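Stamwood Home Tidying Project
Progress report to the Kirkeo fund, May

We have had a great stretch of work, and one fault that cost us part of it. Both are covered below.

The target for this phase was 3,000 usable recordings of small belongings being sorted into a storage bin with the Ceka hand-held gripper. We have 2,070 that pass every check. The bedroom sets are the ones we're most excited about! Hairbrushes, makeup, soft toys, wet wipes and bag straps all end up in one heap, and that is exactly the kind of mess we want the arm to cope with. 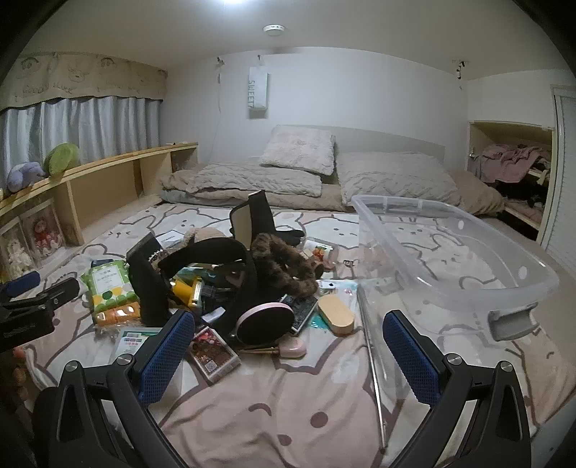 What went wrong

The jaw width reading drifted. The jaws would be open and the log would say they were nearly shut, and the error grew over a long session. We found it when the Salameh arm replayed a batch and closed too early on a brush, then pushed it across the bed. The arm's force limit did its job and stopped the motion. No one was hurt and nothing was broken.

The cause was a loose set screw on the width sensor, inside 2 of our grippers. Our start-up check only tested the jaws fully closed, so it missed the problem every time. We should have tested them open as well, and now we do.

We pulled 1,000 recordings made with those grippers. None of them are in the total above. 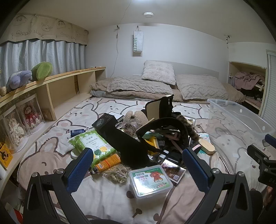

Flat things such as card packages and sticker packets suffer most from a bad reading, and so do thin straps, so those are first in line to be recorded again. Both grippers have new screws with thread lock and have held steady through a full day of bench tests. The open-and-closed check now runs every time a battery is changed.

Still to do: 930 recordings, a second replay test on the arm, and a short write-up of the fault for Ceka. We don't need extra money for any of it, and the team can't wait to get the arm back on the bedroom sets.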